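About Us

Posted June 20, 2020
14 comments | 62 shares

Hi, and welcome to Hevomine! We're a small repair and setup shop in Lirkutholm, and what we work on is robot hands. Some people send us a whole arm with the hand attached, some send a hand in a shoebox wrapped in dish towels (please don't), and some just want us to come over and help them get a new one running. I started the place, I answer most of the emails, and I'm the one writing this page, so if it rambles a little you know who to blame.

I got into this from the boring end. I used to look after packaging machines for a bakery supplier, mostly belts and suction cups, and one September a customer down the road asked if I'd take a look at a five-fingered hand that had quit closing its ring finger. I'd never touched one before. It took me four evenings and a lot of squinting, and the trouble was a tendon that had hopped off its guide by less than the width of a pencil line. I loved it. By the next spring I'd rented half of an old upholstery shop, and I've been here ever since.

We have two rooms now. The front one is where hands get taken apart, and it has the good lamps and the magnetic trays and a rule about coffee. The back one, which we call Araya after the street it looks out on, is where a hand goes once it's back in one piece and has to prove itself. We spend more time in Araya than people expect. Putting a hand together is maybe a day's work if the parts are here. Getting it to close on something small without squashing it or knocking it over, and then do the same thing after lunch, can eat up the rest of the week.

So let me tell you how we go about it, because it's what most of you write in to ask!

First we mount the hand at the wrist and leave the fingers alone. I know everyone wants to see them wiggle. But if the wrist isn't seated right, every other number you take is going to be off, and you'll be chasing a finger problem that lives at the other end. We snug the screws in a cross pattern, a bit at a time, then go around again. Then we check that the cable has enough slack for a full turn in both directions. A cable that's fine at rest and tight at the far end of a turn is the single most common thing we fix, and it's a ten minute job if you catch it early.

After that comes zeroing. All the fingers go straight up and together, thumb out to the side, and we hold it there while we set the home position for each joint. A hand standing like that shows you a lot. If one finger leans you'll see it against its neighbor right away, and if the thumb has any play at its base you can feel it with one fingertip. I still do it by eye before I look at the readings. My eyes aren't better than the software, but they're quicker at spotting when something is plain silly, like two joints swapped in the settings (I've done it, twice, on the same hand).
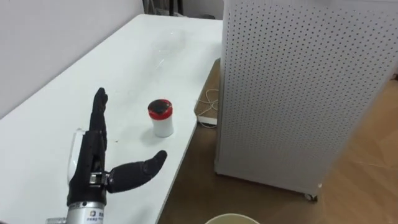

The thumb gets the longest session of all. It does half the gripping and it moves in more directions than the rest, so it wears first, and the hinge where it meets the palm is where we look for it. We run it out and back 200 times at low speed, then check the screws, then run it again with a light load. If a screw has backed off even a hair we pull it, clean it, put on a dab of thread locker and start the count over. Yes, from the beginning. It's dull and I usually have the radio on.

Then come the things to pick up. We keep a shelf of ordinary household stuff, little pots and lids and bottles, nothing fancy. Light things are harder than heavy ones, since a heavy jar forgives a clumsy thumb and a light one just skates away from it. Clear things are their own kind of headache for anybody using a camera, and we always include a few. Our house test is 100 tries with one object, and we write down every miss and what kind of miss it was. A customer gets that sheet along with the hand. You'd be surprised how many people frame the worst one.

We also do yearly care plans, which we call Noson. The name was the winner of a very silly office vote and now we're stuck with it. A Noson visit covers a full wipe down, fresh grease where grease belongs (and taking it off where somebody put it and it didn't), tendon tension on each finger, a look at the coverings for nicks, and a new home position if it has drifted. We leave you with a short write-up in plain words. If I think a part will last another year I'll say so and you can keep your money. So far we've done 185 of these visits, and I've eaten lunch in some very odd break rooms.

What don't we do? We don't build hands from scratch, and we don't do the big welding and pallet arms, though I'm happy to point you to folks who do. We don't write your grasping program for you either, but if your program and our hand are having an argument, we'll sit down with both of them and sort it out. We'll also tell you on the phone if what you have sounds like a loose plug. That call is free, and I get a kick out of it.

A few things that help if you're sending us something. Take the battery out. Tape the fingers loosely in a half curl so they can't snag, and pad the thumb separately, as it always finds the side of the box. Put in a note saying what it was doing when it stopped, even if you feel a bit foolish about it. "It made a noise like a zipper" is a wonderful note. I've fixed hands on less than that. And please send the original screws, in a bag, even the ugly ones.

Turnaround is usually two weeks, longer if we have to wait on a tendon set. We'll email when it arrives, again when it's open on the bench, and again when it moves over to Araya. If you're close by you're welcome to come watch the last part. Bring the thing you want it to hold! We've had a door key, a paintbrush, a salt shaker and one very nervous customer's favorite teacup, and I'd much rather find out about your teacup while the hand is still bolted down in our back room.

The shop door is the green one on the courtyard side. The bell sticks, so knock too.

14 comments | Share this page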